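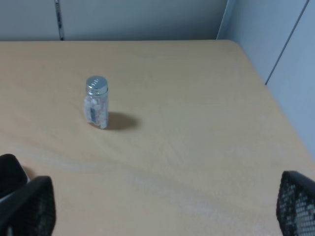 Small glass jar, metal screw cap. October.

Notebook, applied tension pilot, October, 9:40 start

Carried over from last entry: sort out cue timing for the tension cycles before the next block at Tustgate. Participants are people who faint or nearly faint at blood draws. The fainters need pressure kept up, so relaxation audio is out for this arm.

Current cycle is 15 s tense (arms, thighs, trunk), then release until the face no longer feels warm. The release is the problem. With the old track people had a fixed 25 s and several said they were still flushed when the next cue came. Others sat waiting and started looking at the tray. I cut a second track with 30 s release and a softer tone at the end of it. File names are cue_a (old) and cue_b (new). Do not overwrite cue_a, the first block has to be scored against it.

Bench check of the Katgate cuff, on myself, seated, left arm. Resting systolic was steady across three readings. After five tension cycles it came up and stayed up for the first reading, then drifted down. The cuff cannot catch the peak because inflation takes longer than the tense phase. Use it before and after only. For anything inside the cycle we need the Midau finger sensor, and that one dislikes a clenched fist. Tried it on the non-tensing hand with the palm flat: trace usable. Tried it again with the arm tensed and the hand held open: noisy, drops out on every third or fourth cycle.

Decision for now: draw arm stays slack, sensor on that hand, tension in the other arm and both legs. This matches what they would have to do in a real draw anyway.
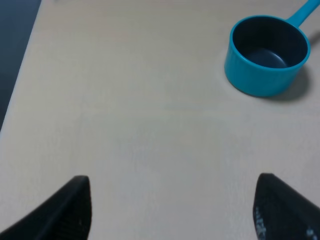
Midau export. The full run gave 397 rows after the header, of which 13 were blank in the pulse column. All the blanks sit in the tensed-arm trial. Script was treating blanks as zero and pulling the mean down, which explains the odd figure in my last entry. Fixed by skipping them. The old mean should be struck out wherever it was copied.

Fear ratings. Makowska form, short version, 0 to 20. Scored the first block again by hand. Two sheets had the before and after columns swapped; the participant had written the time next to each, so the correction is safe. I initialed both. One sheet has no after rating at all and stays out of the change score but stays in the baseline.

Room notes: chair reclines too far on the second notch and people tense their neck to look up. Use first notch. Shahla Mahmoudi wants the feet uncrossed as a spoken instruction at the start, and I agree. Crossed legs raise the reading on their own and we would not know which part did what.

Wording of the start instruction, draft 3: "Feet flat. When you hear the low tone, tighten your legs, your stomach and your free arm. Keep breathing. When you hear the high tone, let go to normal, no further." Several people went limp on "relax" in draft 2, so that word is gone.

Storage: raw traces in folder 156, scored sheets in the gray binder behind the consent forms.

To do
- re-run cue_b with the arm arrangement above, ten cycles
- ask Midau if the dropout threshold can be changed on our unit
- shorten the low tone, it runs into the first second of the tense phase
- check first-block sheets for any more swapped columns
- Shahla to read draft 3 aloud to someone who has not heard drafts 1 or 2

Stopped 12:15. Cuff back on charge.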